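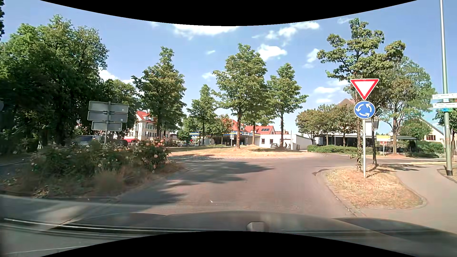
Roundabouts, Rails and Red Paint: A Gallery from the Road Out of Fukia
Text and captions by Randa Harb

I should say up front that I don't trust scenic drives. Somebody at a tourist office picks a road, gives it a name, and for the next ten years people slow down on it and tell each other it's lovely. The woods road out of Fukia has been getting that treatment lately. Ozan Kılıçarslan has been after me to drive it since spring, and in August I ran out of excuses.

So I went, in the middle of a dry spell, and looked at the part I care about, the road itself: signs, curbs, posts, paint. If a road is badly laid out, no amount of greenery will save it. If it's well laid out, most drivers won't notice and will credit the trees.

The roundabout

The yield sign and the blue roundabout sign share one pole, yield on top. Fine. I like that arrangement because you get the order first and the explanation second. I'm less sold on putting the pole right in front of a big tree. In August you can read it. I'd like to come back in November at 5 p.m., in the rain, and see whether I'd still be so generous.

The grass around the pole had gone to straw, and I have no complaint about that. Watering a traffic verge is a silly way to spend money. The tree shade lying across the left half of the lane bothers me more. Hwa-young Sung, who bikes, tells me she hates going from bright sun into that kind of dappling, and I believe her. Drivers say they see bikes perfectly well in it. Drivers say a lot of things.

As for the direction signs on the lamp post, they're narrow, and I couldn't tell you what they say. Noboru Honda claims they are perfectly legible if you're paying attention. Noboru has lived here for 20 years and has no need to read them.

Into the woods

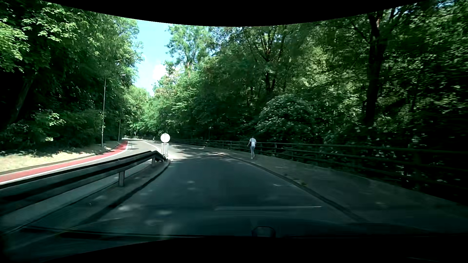
My main argument with this road is over who it was built for. The brochure version says everyone, and I went in assuming that meant cars, with a little something painted on for appearances. I'll give it partial credit. The red cycle lane on the far side is a proper strip with a solid white line between it and the cars, and it keeps going up into the bend. But a line is paint. The metal in this stretch is the guardrail on the median, and that does nothing for anybody on a bike. Shabani Ndung'u thinks I'm being unfair and says the color alone slows people down. Maybe. I'd want to see numbers before I repeated it.

I'd also question the light. Your side can be deep in shade while the other side is bright, and your eyes have to sort that out just as the road swings left. There are lamp posts for the night hours, which is good, though I've never thought night was the hard part here.

Would I drive it again? Sure, if I had a reason to be at the other end. Ozan wants me to try it in the fall for the leaves. I've told him I'll think about it.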